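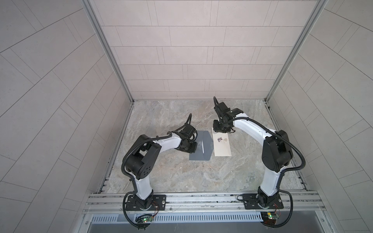 Gift cell, both arms over the folded sheet and the flower card.

Ticket: Gillow cell stops mid-set, packers pulled over to clear it
Site: Resuva, Cuevas building, gift packing
Opened by: Heriberto Bañuelos, packing lead
Assigned to: Yesenia Orozco, Irnow support
Status: Open
Priority: Normal (I asked for High)

Heriberto Bañuelos, Thursday, 6:50 a.m.

The cell stops partway through a gift set and waits for a person. The screen says "item pose not confirmed." Somebody walks over, straightens the card or the wrap, presses Resume, walks back to their own bench and finds their place again. Then it does it again.

We were told in April that this thing would take the small gift sets off our hands and let the packers do the big custom orders in peace. The number in the slide deck was some 3,530 sets a week. I have no idea where that came from. What I can tell you is that Leobardo Ponce now has a job that isn't on any sheet, which is being the guy who goes to the cell. His own bench is behind and his rate shows as down.

So there are really a couple of problems in this ticket. One is the stopping. The other is that the report your software sends upstairs doesn't count the stop as anything. It says "assisted" and moves on.

Yesenia Orozco, 8:15 a.m.

Thanks for the detail, Heriberto. "Item pose not confirmed" means the cameras and the software don't agree about where something is lying. Usual causes are a card lying over the edge of another item, a shiny item, or a recipe that was taught with different stock. Could you tell me:

Does it stop on every kind of set or only some?
Has the card or wrap stock changed since setup?
Has anyone cleaned or bumped the wrist cameras?
Are the items being laid out the way the recipe card shows?

Please also restart the cell from the main menu (not the power switch) and let it run its homing routine before the next batch.

Heriberto Bañuelos, 9:05 a.m.

Restarted from the menu. It homed, ran for a bit, stopped again on the same message.

It's worst on the sets with a card or an envelope. Stock did change. Purchasing switched card suppliers and the new envelope is brighter and slicker than the old one. Nobody asked the cell's opinion and nobody asked ours, either. A person picks up a slick envelope, says a word, and packs it.

Hermenegildo Cervantes from maintenance wiped the camera lenses with the cloth you people left. No change. He also checked that the mounting plates were tight on the rail and they were.

As for laying things out like the recipe card shows, we try. But the cell was sold to us as being able to handle things placed by hand, by people who are in a hurry. If every piece has to go down in one exact spot at one exact angle, then my packers are doing the careful part of the job and the arms are doing the easy part. I'd like someone at Irnow to say whether that's the plan. 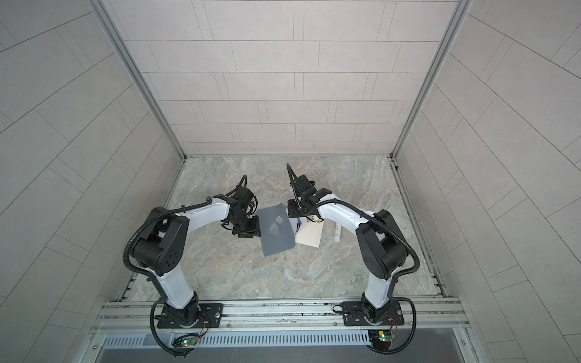
I'd also like to know what happens to the bench jobs if it is. Azucena Ventura runs the late shift and she has already been asked by the office to "look at coverage" for her people, on the strength of a machine that can't get through a batch without one of them standing next to it. She told them she'd look at it when the cell could cover a lunch break.

Yesenia Orozco, 10:40 a.m.

Understood, and I can't speak to staffing, but I'll take the point about placement seriously. The recipe has a tolerance for how far an item can be turned and still be accepted. On your cell it's set to the tightest value. That was done at commissioning so the acceptance run would be clean, and it should have been opened up afterward. I can see in the service notes that it wasn't.

I've pushed a change to the tolerance for the card and the envelope. Please run one batch with the new setting and leave the layout as your packers normally do it. Don't tidy up for the machine.

Heriberto Bañuelos, 1:20 p.m.

Ran it. Better on cards, I'll give you that. The envelopes still trip it, fewer than this morning.

So the acceptance run we all stood and clapped for was done with settings we weren't going to be able to live with, and with somebody from your side placing every item. I remember her doing it. She was very neat. I'd like that written down somewhere other than in this ticket.

New problem, or an old one I hadn't noticed under the other one. When the cell is paused and one of us reaches in to move something, it sometimes asks for Resume and sometimes asks for the whole set to be cleared and started over. Leobardo can't tell which he's going to get. Neither can I.

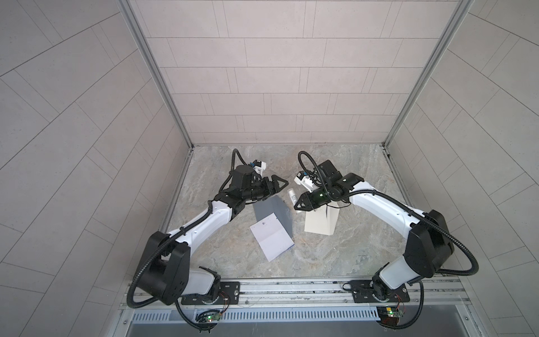 Why does it sometimes want the whole set cleared after a pause?

It depends on whether a gripper was already holding an item when the stop came. If both grippers are empty, the cell takes a new look at the floor and carries on from the same step. If one of them has something in it, the software throws out the plan and asks for a clean start. (Answer from Yesenia by phone, typed in by me, H.B.)

Fine, that makes sense once you hear it. It isn't in the training binder. I looked. Hermenegildo looked too, and he reads binders for pleasure.

We've taped a note to the side of the screen: check the grippers first, if one is holding something, clear the set. Leobardo wrote it in English and Spanish. Took him a minute and it's more use than the afternoon we spent on the e-learning.

Yesenia Orozco, 2:35 p.m.

I'll ask our documentation group to add that. Could you send me a photo of the note? The wording sounds better than what we have.

On the envelopes: the brighter paper is likely reflecting enough light that the outline gets lost. I can re-teach the item remotely if someone puts the new envelope down in a few different positions while I capture it from the wrist cameras. Twenty minutes, maybe less. It needs one person at the cell.

Heriberto Bañuelos, 2:50 p.m.

It always needs one person at the cell. Azucena will do it at the start of her shift. Please log her time against this ticket and not against her bench. I mean that, I'm going to check.

Azucena Ventura, 4:30 p.m.

Did the re-teach with Yesenia on the phone. I put the envelope straight, crooked, flap up, flap down, and near the wall. I asked her to do the flowered card too while we were at it, as that one comes folded and the fold doesn't always lie the same way. She hadn't been told it was a folded card. Her file had it as flat.

Ran a batch after. A couple of stops. I cleared both without starting over. I can live with that for tonight, but I wouldn't call it running on its own, and I'd be careful about who hears the word "fixed."

My people had a question and I said I'd put it in the ticket so there would be an answer in writing. 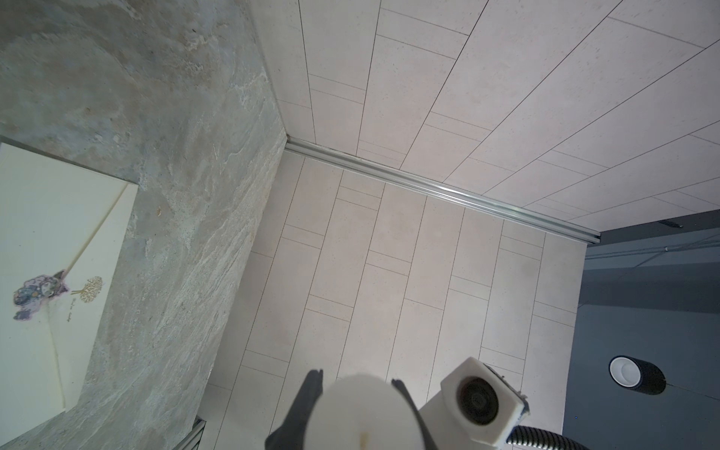 Who gets the mark against them when the cell stops and a packer leaves the bench to clear it?

As of this shift the time goes to the cell. Heriberto got the office to agree to a separate line on the rate sheet called "cell assist," and packers write their start and finish on it by hand until Irnow changes the report. Write it down even if it was only a moment.

Yesenia Orozco, 5:10 p.m.

Confirming the new envelope and the folded card are both saved on the cell and backed up here. I've opened a separate request for the report, so that a stop shows as a stop with its length, and "assisted" goes away. That one goes to the software team and I don't have a date.

May I close this ticket and track the rest over there?

Heriberto Bañuelos, 5:25 p.m.

No. Leave it open until the report is changed. The stopping I can work around. What I can't work around is a sheet upstairs that says the machine did the work while Leobardo was standing there with his hand on the button.

Lower the priority if that helps you. And send me the service notes from commissioning, the part about the tolerance.

Yesenia Orozco, 5:40 p.m.

Left open, status changed to Waiting on Irnow. Notes attached as a PDF. The tolerance setting is under "Acceptance."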